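Lirnetti Spill-Resistant Round Tablecloth, Long-Term Review

Reviewed by Sum-yee Hsueh, 10/28/21

The Lirnetti is a coated polyester cloth with a stitched hem, sold in four round sizes. I bought the middle size in May for a table that seats four, and it has been in daily use through the summer. The coating is on the top face only. The underside is plain weave and grips a painted surface fairly well, though it slides on varnish unless there is a pad beneath it.

Water beads on the surface and can be left for several minutes before it reaches the weave. Oil behaves differently. Salad dressing left through a meal marked the cloth, and the mark needed dish soap before washing. Tomato sauce came out at 100°F with ordinary detergent. Turmeric did not come out.

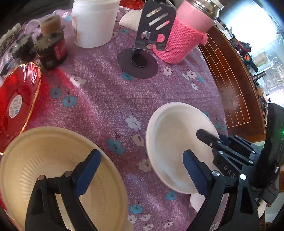 Shrinkage after 19 washes was under half an inch across the diameter, most of it in the first two. The hem puckered slightly on one side and can be pressed flat with a cool iron from the back. The label prohibits tumble drying. I tried it once on low, and the coating developed a faint crease that is still there.

The drop is even all the way round, so the cloth is cut true. The older Brevdale I used before this was heavier and hung better, but it absorbed everything and took a full day to dry on a rack. The Lirnetti dries in roughly three hours.

Pros: accurate sizing, quick drying, colors have held.
Cons: weak against oil, creases easily, slides on varnish.
Rating: 4 out of 5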